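Winter notes from the Willar Tool Library

Feb 13, 2018

Well, we made it through January, and if you came in during the cold snap and found us all wearing hats indoors, thank you for not laughing (or for laughing kindly). The heater in the back room has been seen to and the lending counter is a much nicer place to stand and chat again, which is a good thing, as chatting takes up a fair bit of our opening hours.

The big subject this month is storage, and I don't mean ours, though heaven knows we could all have a go at the shelf with the sanding discs on it. I mean yours. Every winter we get a steady run of members bringing back a drill or a hedge trimmer and then lingering at the counter to tell us about the state of their own shed, and this year there have been so many of these conversations that it seemed only right to put some of the better advice in the newsletter where everyone can have it.

The first thing, and I say this as a person with a garage I would not let any of you see, is to take everything out. All of it, onto the lawn or the drive, on a dry day. It feels like a dreadful idea for the first hour, and you will find at least one thing you borrowed from a neighbour years ago. But it's very hard to sort a shed while you are standing in it, and you'll want to sweep the floor and look for damp in the corners while you have the chance. One member in Orakzai Road found that the whole back wall had been quietly letting water in behind a stack of old paint tins, and was very glad to have caught it before spring.

Once it's all out, try putting things together by the job they do. Wall-hanging kit in one place — drill, plugs, level, pencil — and bike things in another, and so on. We went over to this at the library a while back, after years of keeping all the screwdrivers with all the other screwdrivers, and it has saved a great deal of wandering about. Labels help too. Write them large, and write them on the side that faces you. I once labelled 32 jars on the lid and then put them on a shelf above my head.

Metal tools want to be dry before they go away for the season. Brush the soil off spades and forks, wipe the blades with an oily rag and hang them up if you possibly can. Chisels and plane irons do well in a cloth roll, and we have a simple pattern for one at the counter if you'd like to take a copy home. Wooden handles like a bit of linseed oil, but please do spread the rags out flat outdoors to dry afterwards, as they can heat up and catch fire if they are left in a heap.

Then there is the question of what to keep everything in. I am a great believer in the big open bin for the bulky, awkward bits that won't hang and won't stack: hosepipe fittings, dust sheets, the good rope. Lids are lovely in theory, but mine always end up with something heavy on top of them. Go for something with sturdy sides and don't fret about how it looks, as a few scuffs do no harm at all.

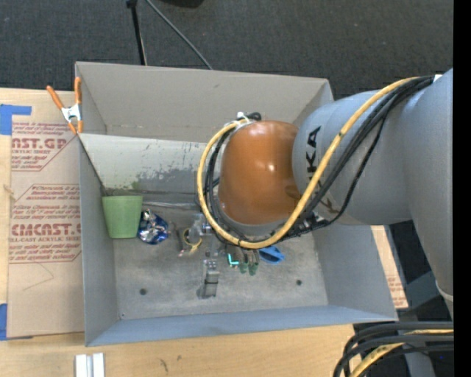 A good roomy grey bin, scuffs and all.

If you have things left over at the end of it, we would be pleased to look at them. We are always short of clamps and decent handsaws, and hand tools in need of a little care are very welcome at the Mokau Street door during normal hours. We can't take petrol mowers, I'm afraid, or anything with a damaged cable, and please don't leave bags on the step overnight, because the foxes are terribly nosy.

A few small bits of news to finish. We now have 207 members, so a warm hello to the new faces. The sharpening table is back on the first morning of each month, with a limit of 3 blades each so that the queue keeps moving. The long ladder is out on loan until the end of the month, but the shorter one is free. And would whoever has the blue tile cutter please drop us a line? You're not in trouble, there is just a very patient person waiting to finish a bathroom.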